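Lorngate Gripper Pads: Frequently Asked Questions About the Slipping Problem
Last updated 06/05/2023

Why is there a whole page about pads?
The help desk answered the same question often enough that its replies were getting short. If your hand-held Lorngate has started dropping things, or refusing to let go of them, start here before you write in.

What goes wrong, exactly?
The facing on one jaw lifts at an edge, frays, and ends up hanging in the gap. The other jaw usually stays fine, and the grip goes lopsided. Small parts twist as you close, or they ride up on the loose bit and leave with it. We logged 1155 picks on a bench unit at Pladham and the drops came in clumps near the end, by which point the pad looked like something the cat had found.

Is it dangerous?
To you, not very. To whatever you are holding over a hard floor, yes. The real safety item is the linkage: a loose strand can work its way down into the joint and jam the jaws half closed. If that happens, let go of the trigger and leave your fingers out of it. Forcing the lever is how we lost two good arms and some of a thumbnail.

How do I know if mine is affected?
Open the jaws and look along the inner faces from above. A healthy pad lies flat, with the same outline as the block behind it. Fuzz on the surface is normal. Rags are not. 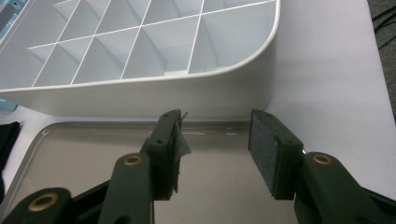

Right jaw: felt pad, a bit fuzzy. Left jaw: ragged material hanging off the black pad, with a thin strand sticking up at the top. Stop using it at this stage.

Can I just trim the loose part?
You can, and it will look much better for one afternoon. Trimming leaves a fresh edge with nothing holding it down. If you must finish a job, cut the strand first, then anything that reaches into the gap, and plan on new pads.

Can I glue it back?
Please don't. Glue soaks into felt and sets like a cracker. We have also seen a jaw glued to the opposite jaw, which did solve the dropping.

How do I replace the pads?
Open the jaws fully and peel off the old facing, backing included. Clean the face and let it dry. Press the new pad on for 5 minutes and leave the tool alone for 4 hours. Replace both sides, even if one looks perfect. A new pad facing an old one pulls to the side and you will be back on this page by June.

Do Congate pads fit?
They fit the block but they are thicker, so the jaws touch before the trigger bottoms out. Toivonen pads are the right thickness and cost more — you may draw your own conclusions.

Should I check the brass bushings too?
While you're in there, sure. Wiggle each arm side to side. If it clicks, send us a note.

Is this covered by the warranty?
Pads are a wear item, so no. Arms jammed by a strand are covered, unless there is glue.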